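Vokik (Spielfilm)

Vokik ist ein historisches Filmdrama der Produktionsgesellschaft Bognár, das vom Leben an einem Flussübergang in den Jahren nach einem verlorenen Krieg erzählt. Der Film kam in einem Juli über den Verleih Beseo in die Kinos, zunächst in der Kleinstadt Ploltlow, in deren Umgebung er zum größten Teil gedreht worden war, und erst danach in den größeren Städten. Unter Liebhabern des langsam erzählten Kostümfilms genießt er bis heute einen guten Ruf, und wer ihn einmal auf einer großen Leinwand gesehen hat, wird vor allem die Bilder vom Wasser so schnell nicht vergessen.

Handlung

Im Mittelpunkt steht der Fährmann Vokik, der nach Jahren beim Heer in sein Dorf zurückkehrt und dort die Fähre seines Vaters übernimmt. Das Boot ist alt, das Seil mürbe, und auf der anderen Seite des Flusses verläuft nun eine Grenze, die es früher nicht gab. Wer hinüberwill, braucht ein Papier mit Stempel. Vokik, der nur mit Mühe lesen kann, nimmt die Papiere entgegen, hält sie eine Weile ins Licht und lässt in aller Regel jeden einsteigen.

Aus dieser kleinen Nachlässigkeit, die anfangs fast komisch wirkt, entwickelt sich die eigentliche Geschichte. Eine Müllerin von der anderen Seite fährt immer häufiger mit, zuerst mit Mehlsäcken, später ohne. Ein junger Grenzbeamter, der im Wachhaus vor Langeweile beinahe vergeht, beginnt Buch zu führen über alle, die den Fluss überqueren. Zwischen diesen drei Menschen, die einander eigentlich mögen, wächst ein Misstrauen, das der Film mit großer Geduld beobachtet. Im letzten Drittel kommt das Hochwasser, und mit ihm eine Nacht, in der Vokik entscheiden muss, wen er ins Boot nimmt und wen er am Ufer zurücklässt. Das Ende bleibt offen: Man sieht am Morgen das gespannte Seil über dem Fluss, das Boot sieht man nicht.

Entstehung

Bognár hatte sich vor Vokik vor allem mit Dokumentarfilmen über Handwerk und ländliches Leben einen Namen gemacht, und diese Herkunft merkt man dem Film an vielen Stellen an. Die Idee geht auf die Recherche zu einem Beitrag über Seilfähren zurück, der nie fertiggestellt wurde. Das gesammelte Material – Lieder, Wartungsbücher, ein dickes Bündel Briefe – war allerdings so reichhaltig, dass man es nicht in der Schublade lassen wollte. Eine erste Drehbuchfassung erzählte die Geschichte noch aus der Sicht des Grenzbeamten und hatte entsprechend viel Text aus dem Off. Von dieser Fassung ist im fertigen Film nur der Anfang geblieben, die Szene mit der Tinte, die im Winter eingefroren ist.

Die Dreharbeiten dauerten 40 Tage, was für einen Stoff mit Booten, Pferden und Hochwasser recht knapp bemessen war. Davon entfielen 27 auf die Flussauen bei Ploltlow, der Rest auf eine ehemalige Ziegelei am Stadtrand, in der die Innenräume des Wachhauses und der Mühle aufgebaut wurden. Die Fähre selbst war ein Nachbau, den eine Bootswerft aus der Gegend nach alten Rissen anfertigte. Sie war voll fahrtüchtig, und die Darsteller lernten in den Wochen vor Drehbeginn, sie am Seil zu ziehen. Wer genau hinsieht, erkennt in den frühen Szenen noch eine gewisse Unsicherheit auf den Planken, die zur Figur des Heimkehrers freilich ganz wunderbar passt.

Das Hochwasser wurde zu einem Teil bei echtem Frühjahrspegel aufgenommen. Die nächtlichen Einstellungen, in denen das Boot abgetrieben wird, entstanden dagegen in einem gefluteten Becken der Ziegelei, mit Regenrohren unter der Decke und einem einzigen starken Scheinwerfer als Mond.

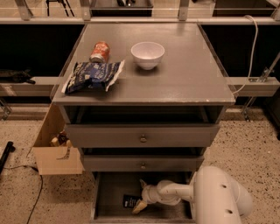
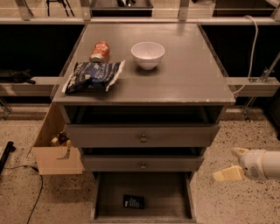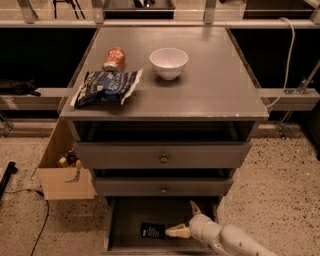

Grauer Nachttisch mit Getränkedose, Tüte und weißer Schale

Bildgestaltung und Ausstattung

Kennzeichnend für Vokik sind lange, ruhige Einstellungen, in denen die Kamera meist knapp über der Wasserlinie steht. Gedreht wurde fast ausschließlich in den Stunden nach Sonnenaufgang und vor der Dämmerung, mittags ruhte die Arbeit. Die Farben sind zurückgenommen, viel Braun, viel mattes Grün, und gerade deshalb fällt das rote Halstuch der Müllerin so sehr ins Auge, wenn sie zum ersten Mal am Steg erscheint. Innenräume werden in der Regel nur durch Fenster, Kerzen oder Herdfeuer beleuchtet, was dem Film in den Nachtszenen eine Dunkelheit gibt, die manche Zuschauer als anstrengend empfanden. Auf kleinen Bildschirmen geht hier tatsächlich einiges verloren.

Für die Kostüme griff man auf Leinen und Wolle zurück, die vor dem Dreh mehrfach gewaschen und an der Sonne gebleicht wurden. Die Uniform des Grenzbeamten ist in jeder Szene ein wenig nachlässiger zugeknöpft als in der vorigen, ein hübscher Einfall, der sich wohl erst beim zweiten Sehen ganz erschließt.

Musik und Ton

Die Filmmusik kommt mit sehr wenigen Instrumenten aus. Eine Drehleier, eine tiefe Flöte und gelegentlich ein Kontrabass tragen die wenigen musikalischen Passagen, und über weite Strecken hört man überhaupt nur Wasser, Holz und Wind. Das Fährlied, das im ersten Akt gesungen wird und im Abspann noch einmal wiederkehrt, beruht auf einer Melodie aus dem Recherchematerial. Der Text wurde neu geschrieben, da von der überlieferten Fassung nur noch 2 Strophen lesbar waren. Das Knarren des Seils, das sich als akustisches Leitmotiv durch die ganze Handlung zieht, wurde getrennt aufgenommen und je nach Stimmung der Szene heller oder dumpfer abgemischt.

Veröffentlichung

Die Premiere fand im Lichtspielhaus von Ploltlow statt, einem Saal mit etwa 175 Plätzen, der für diesen Abend eigens eine neue Leinwand erhalten hatte. Viele der Gäste hatten als Komparsen mitgewirkt, und entsprechend lebhaft ging es im Saal zu, sobald auf dem Steg ein bekanntes Gesicht auftauchte. Beseo brachte den Film anschließend in ausgewählte Programmkinos und verzichtete weitgehend auf Plakatwerbung. Stattdessen reiste die Fähre auf einem Tieflader mit und wurde vor einigen der Spielstätten ausgestellt.

Für die Heimkinofassung wurde der Film neu abgetastet und um eine kurze Dokumentation über den Bootsbau ergänzt. Eine längere Schnittfassung, in der die Vorgeschichte der Müllerin breiteren Raum einnimmt, lief lediglich in Sondervorführungen.

Rezeption

Die Aufnahme bei der Kritik war überwiegend freundlich. Gelobt wurden das Spiel der drei Hauptdarsteller und die Sorgfalt, mit der die Arbeit auf dem Fluss gezeigt wird. Mehrere Besprechungen hoben hervor, wie selbstverständlich der Film von einer Grenze erzählt, ohne je eine Landkarte zu zeigen oder die beteiligten Staaten beim Namen zu nennen. Andere Stimmen bemängelten den schleppenden mittleren Teil und fanden die Figur des Grenzbeamten zu spät ausgearbeitet. Auch am offenen Schluss schieden sich die Geister, und in den Publikumsgesprächen nach den Vorführungen soll es darüber recht ausdauernde Debatten gegeben haben.

In historischer Hinsicht ist angemerkt worden, dass die gezeigte Zollpraxis aus verschiedenen Jahrzehnten zusammengesetzt ist. Das Stempelpapier etwa ist einem deutlich jüngeren Vorbild nachempfunden. Die Produktion hat dies eingeräumt und auf die dramaturgische Notwendigkeit eines auf den ersten Blick erkennbaren Dokuments verwiesen.

Nachwirkung

In Ploltlow ist der Film bis heute recht gegenwärtig. Der nachgebaute Steg blieb nach Ende der Dreharbeiten stehen und dient inzwischen als Anlegestelle für Paddler, die Fähre liegt unter einem Schutzdach nahe der Ziegelei. Im Sommer wird Vokik gelegentlich unter freiem Himmel am Ufer gezeigt, mit Decken, Mückenkerzen und dem wirklichen Fluss im Rücken der Zuschauer. Bognár kehrte später mit einem kürzeren Dokumentarfilm über die Auenlandschaft noch einmal in die Gegend zurück, in dem auch nicht verwendete Aufnahmen vom Frühjahrshochwasser zu sehen sind.

Kategorien: Filmtitel | Filmdrama | Historienfilm | Binnenschifffahrt im Film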